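Cookies help this site remember your settings. Accept | Manage preferences

Fruit on the table: what to put out and what to hold back

March 26, 2025

The shared table in the Cloststead office has a fruit plate again. It went away in September when the old bowl cracked, and for a while people just left bags on the counter. The new order comes from the Gostudgate market, 2 deliveries a week, and whoever is in first puts it out.

One oval plate is enough. Oranges go on first, since they are heavy and stay where they are put, and apples fill the gaps between them. Small fruit can wait on the cloth until there is room.

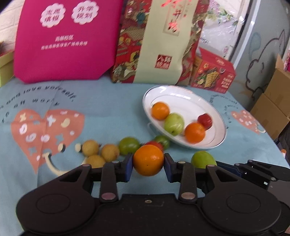
Please keep the boxes and bags at the back of the table so the front stays clear for sorting. The blue cloth can go in a warm wash with the kitchen towels. It dries overnight on the rack by the Adarar room.

Check each piece as you handle it. Soft spots on apples show up first near the stem. A bruised apple can still be cut up and eaten the same day - put it in the small fridge with a lid on. 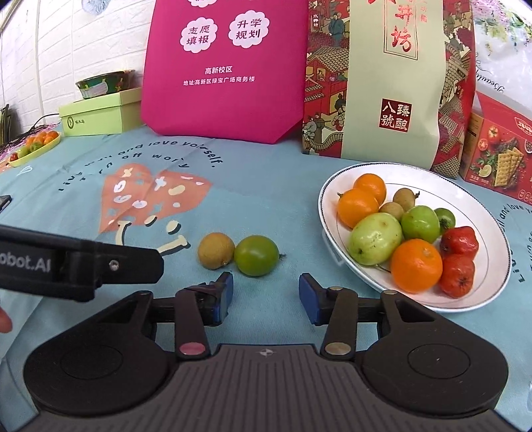
Should the fruit be washed before it goes on the plate?
Wash it just before eating. Fruit that is put out damp spoils sooner, and small fuzzy fruit is hard to dry well.

Kiwis should be left out until they give a little when pressed. If they are still hard, set them near the apples and try again in a day or two. Ripe ones go in the fridge.

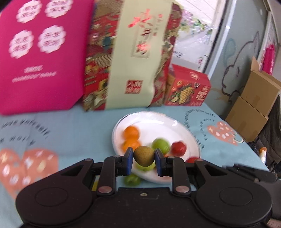 Workplace Services | Kitchen and Shared Spaces

Last month's order was 14 pounds, and most of what was left over was green apples. We have asked for fewer of those and more oranges. The cost comes out of the Mrema floor budget, as before.

When you refill the plate, move the older fruit to the front and put the new pieces behind it. Red and green fruit can share a plate with the oranges.
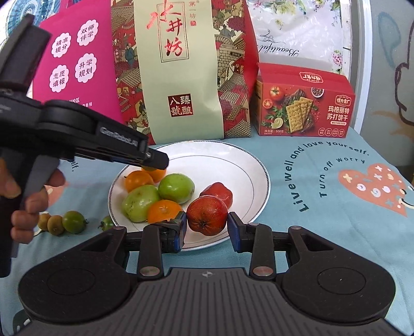
Peels go in the brown bin under the sink, and the bin goes out at the end of the day. If the plate is nearly empty, write it on the sheet by the fridge - the next order closes at noon on the 27th.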